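Plokby Public Garden to open stroll garden and tea shelter in March

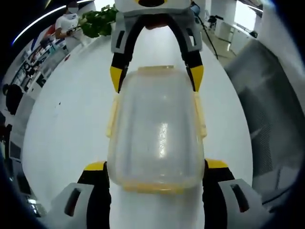
A clear plastic food container with yellowish side latches.

The Plokby Parks Trust will open a new Japanese-style stroll garden in March, on the sloping ground between the old bowling green and the creek. Entry will be free during normal park hours.

The garden was designed by landscape architect Rafia Malik of the firm Gilani, which has worked on the site for two years. It replaces a stretch of mown grass that was hard to keep green in summer and boggy for much of the winter.

Visitors will come in through a timber gate on Vorden Street and follow a gravel path downhill to a pond fed by stormwater from the upper car park. The water passes through a reed bed before it reaches the pond, and any overflow goes to the creek. A second path, sealed and with an easy grade, runs from the car park to the tea shelter and is suitable for wheelchairs and prams.

Ms Malik said the slope had decided most of the layout.

"We kept the ground as we found it wherever we could," she said. "The stones are from a quarry in the district and they've been set low, so the moss and ferns should grow up against them in a few seasons. People who visit in the first year will see a fair bit of bare soil. That's normal for this kind of garden."

Planting includes Japanese maples, black pine, camellias and azaleas, along with local sedges and tree ferns on the shaded side of the creek. Nearly 500 plants have gone in so far, most of them raised at the Prellow nursery. The remaining ground covers will be planted after the autumn rain.

The pines will be trained by hand over the coming years. Trust gardener Daniyal Satti, who will look after the garden day to day, has begun tying down the lower branches and will prune twice a year.

"The maples can mostly be left alone for now," Mr Satti said. "The pines need attention from the start. I'd ask visitors to stay off the moss and the raked gravel – one set of footprints takes a good while to fix."

The tea shelter has bench seating on three sides and looks across the pond to the maples. It has no kitchen or power. Visitors are welcome to bring their own food and drink to the shelter and to the lawn beside it, but picnics are not allowed on the stepping stones or at the water's edge. There are no bins inside the garden, and rubbish should be taken home or put in the bins at the car park.

Dogs on leads may use the sealed path only. Bicycles and scooters can be left at the racks by the gate. Drones are not permitted anywhere in the park.

Wedding and portrait photography will be allowed by booking, outside the busiest hours. The shelter can't be hired for private functions in its first year.

On opening day the gate will be unlocked at 9 am. Ms Malik will lead two walks through the garden, at 10 am and 2 pm, covering the layout, the stonework and the choice of plants. Each walk takes less than an hour and meets at the Vorden Street gate. Bookings aren't needed, but flat shoes are a good idea on the gravel.

Parking near the site is limited. The overflow area behind the bowling green will be open for the day, weather permitting.

A printed plant list and a map of the paths will be available from the park office.

Media contact: Park office, Plokby Public Garden, Vorden Street entrance. Interviews with Ms Malik and Mr Satti can be arranged through the office before the opening.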